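2 min read

Harpreet Poirier has let out rooms in Trerutine for 27 years, and she still does the changeovers herself. She gets through a house in a morning.

"Guests forgive an old carpet," she says. "They won't forgive a hair in the sink."

She took on the Lemieux house in March, when it had stood shut all winter. The bathroom came first. She had the old pedestal basin out and asked for a unit with cupboards and drawers, so that towels and spare rolls stayed in the room.

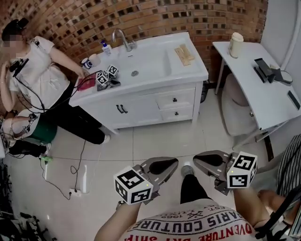
"I used to carry everything up two flights," she says. "My knees went before the stairs did."

Her rates have barely moved. A night cost £100 last summer and costs £102 now – the extra went on laundry. She turned down an offer from Weso, the booking firm, after reading the contract twice.

"They wanted the keys and the diary. I said they could have neither."

She plans to open a second house at Drotska once the roof is done.

Comments

pennyw: Stayed there twice. Very clean, good breakfast.

Col: What does she use on limescale?

marsh_end: White vinegar, I should think. We do.

Contact us | © 2022 | Back to top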